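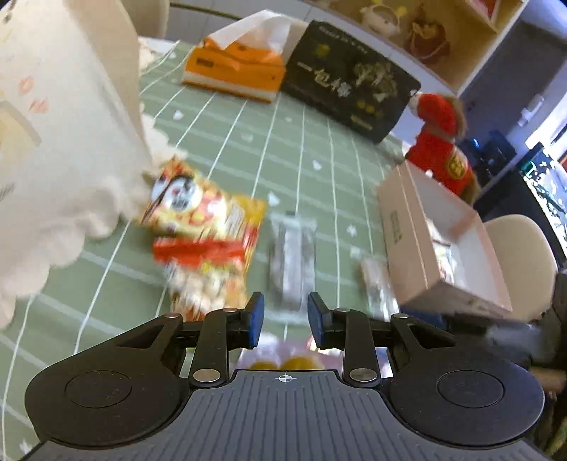 Grorerness, 4th June
Indrek Grīnberga

Second session with the hand-held gripper. Task is the snack table: pick up one packet, put it in the open pink box, let go, back off. Ailsa Chisholm set the table this time and I did the demonstrations.

Target for the whole set is 2,000 by September. We stood at 220 this morning and the log now says 237, so a slow day. Most of it went on redoing the approach. I was coming down over the packets too fast and the snack bag smears in the view just when the policy needs to see where its edge is. Slower from now on, and a short pause with the fingers open before going down. Ailsa timed the pause at 2 seconds, which feels long in the hand but we'll keep it.

Notes on grasps:

Snack bag – take it across a corner. Gripping the middle pushes the contents to either side and the pads slide.
Silver packet – narrow, so turn the wrist to get the blue pads either side of the long edges. Don't drag it along the grid cloth, it rucks up.
Small clear packet – awkward when it lies close to the front of the box. I knocked the box twice. Marked both as failures and kept them.

Leave the tissue box, the black box and the red plush where they are for a full batch, then shift them. Ailsa wants them moved every run. I think that muddles things this early, but we can try it her way on the next batch and compare.

Gunn trained overnight on the first batch only. Closes too early, well above the table. I suspect my own habit of starting to squeeze on the way down. Will watch for it.

To do: recheck finger width calibration, rename the Listau folders, ask about more disk space.

Related entries
Finger pads, old and new
Replay on Gunn, first try
Moving the logs from Listau to Era

Contact the workshop – © Grorerness Workshop Notes – Back to top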